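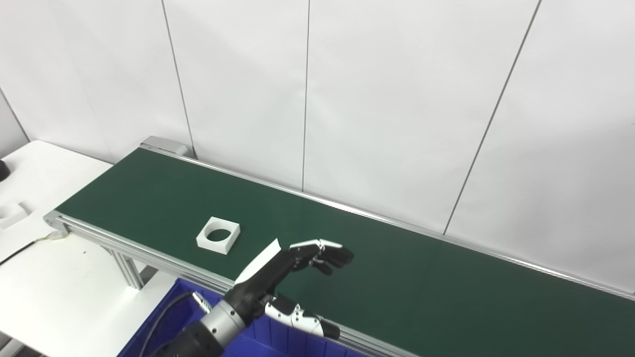 A white block with a round hole through it, on the green belt

About Stona Strength

Stona is a small strength gym in Stikville, and we've been at it long enough that some of the folks who came to us as nervous high school freshmen now drop their own kids off at the door. Teodora Golob opened the place with 2 squat racks, a pile of secondhand plates and a lease she wasn't at all sure she could pay. She had thrown shot and discus in college and hurt her back doing it, and she wanted a gym where people were taught to lift before anybody asked them how much.

We're a good bit bigger these days (700 members, if you count the summer crowd, and we do!), but the way we start people hasn't changed much. Your first four sessions are with a coach, and they cover the squat, the hinge, the press and the carry. After that you can join a group, follow a written program by yourself, or do a mix of the two, and plenty of our members switch back and forth depending on what work and family are up to.

Groups are capped at 20. The early one starts at 6 a.m. and is a lot more cheerful than you might expect - there is coffee. Our second location, over in Rovska, has the turf lane and the sleds, and that's where the wrestlers and the Renaud rowing crew do most of their winter training. Your membership is good at both.

We hold an open lifting meet every October. First-timers are very welcome, families come to cheer, and you don't need a singlet. If you'd like to look around before you decide anything, stop by any afternoon and ask for Teodora or whoever is at the front desk.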